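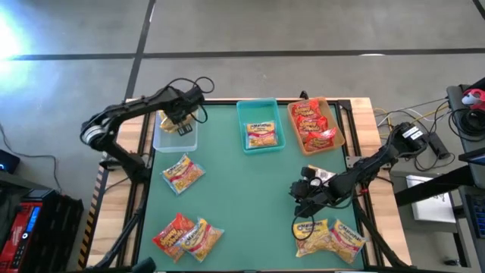
Noodles in a Packet: How Does a Brick Turn into Lunch?

Written by Mitali Weerasinghe for the Kiltwood Young Cooks pages
2021-04-19

Give a packet of instant noodles a gentle shake. Hear that rattle? Inside is a hard, wavy brick that you could snap in half like a biscuit. A few minutes in hot water and it becomes a bowlful of soft, slippery, slurpable noodles! How on earth does that happen?

Let's start at the very beginning, with a bag of flour.

From flour to waves

Noodle dough is mostly wheat flour and water, with a bit of salt. The machines in a noodle factory mix it all up and then squash it between big rollers, again and again, until it is a long flat sheet like a very wide scarf. Sharp little cutters slice the sheet into thin strings.

Now for my favourite part. The strings come out of the cutters quickly, but the belt underneath them moves slowly, so they pile up and wrinkle. That's where the waves come from! You can try it with a ribbon. Lower it slowly on to a table and watch it fold back and forth all by itself.

The waves are useful, too. They leave small gaps all through the brick, and hot water can get into the gaps later on.

Next the noodles are steamed, so they are cooked before they ever reach your kitchen. Then they are dried. Some factories fry them in hot oil for a minute or two and some use hot moving air. Either way nearly all the water leaves, and it leaves behind tiny holes, far too small to count. When you pour on hot water, it rushes back in through the very same holes. Your noodles are having a drink!

Why don't they go off?

Think about a slice of bread left out on the side. After a few days it may grow a furry green coat (yuck). That fur is mould, and mould needs water to grow. A dried noodle has hardly any water in it, so mould can't get started. People have been drying food for thousands of years for just this reason: fish, beans, fruit, herbs, even meat.

The wrapper has a job as well. It keeps out damp air, and it is sealed at both ends with a crinkly strip. If a packet has a hole in it, tell a grown-up and don't eat what's inside.

Be a packet detective

A wrapper is full of clues, once you start reading. The big letters on the front are usually the name of the company, and somewhere close by you will find the flavour. Look for the small print next, because that's where the good stuff hides!
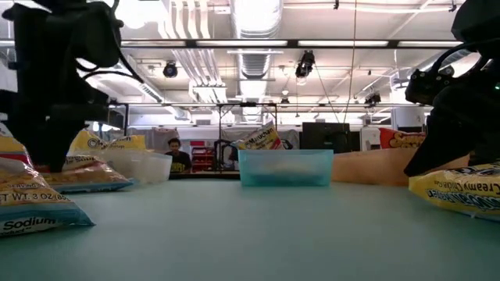
Creamy Chicken is the flavour on one of these yellow packets. Can you find the word "Sodium" on another?

"Net weight" tells you how much food there is without the wrapper. Some countries weigh food in ounces, written OZ for short, and some use grams. Three ounces is 85 grams, a bit less than a medium banana without its skin.

"Serving" means the amount of food the company has in mind for one go. Be careful with this one! Some packets hold more than one serving, so the numbers on the label might be for only part of the packet. Always check.

"Sodium" is one of the things salt is made of. Our bodies need a little, but too much isn't good for us, and instant noodles can be very salty. Most of the salt is in the flavouring sachet. Let's do a sum. Suppose a packet says it has 800 milligrams of sodium in one serving, and there are two servings inside. Eat the lot and how much have you had? (The answer is 1,600 milligrams. Well done if you got it!) Using only half of the sachet is an easy way to cut down, and you can add your own flavour with a squeeze of lime or some chopped spring onion.

Sort them out!

When Menaka Khan's class at Flarnora Primary were collecting food for their August picnic, they ended up with a great heap of packets, all jumbled together. Their teacher, Tudur Phillips, put out some boxes and asked a question: what's the best way to sort them?

Menaka wanted to go by colour. Parveen Jayasinghe wanted to go by flavour. Chaminda Siddiqui said they should look at the dates and put the oldest ones where they would be eaten first. They argued about it all through break! Then they tried all three.

Colour was the fastest by miles. It had a problem, though, as two yellow packets can be quite different flavours. Flavour took longer, with lots of reading. Dates took longest of all, and the numbers were tiny, but that's the way shops do it. They call it "first in, first out".

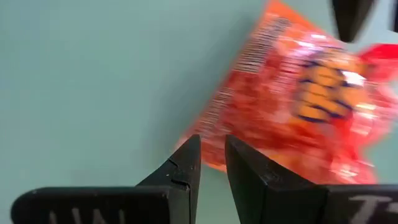
Orange and red are easy to spot against a plain, pale background.

Have a go yourself. You will need:

A few packets or tins from the cupboard (ask first)
Two or three trays, boxes or mixing bowls
A clock or timer
A clear table

Spread everything out. Choose a rule, such as colour, and don't say it aloud. Set the timer for 60 seconds and sort as many as you can. Now ask someone at home to guess your rule. Mix everything up and let them have a turn!

For a harder game, use two rules at once. You could have one box for "red and spicy" and another for "yellow and not spicy". What will you do with a packet that doesn't fit anywhere?

Words to know

Dough: flour and liquid mixed into a soft lump
Mould: a living thing that grows on damp food
Net weight: the weight of the food only
Sachet: a small sealed packet, often found inside a bigger one
Sodium: part of salt

Kitchen safety: boiling water can burn badly. Ask a grown-up to pour it, and let your noodles cool before you tuck in.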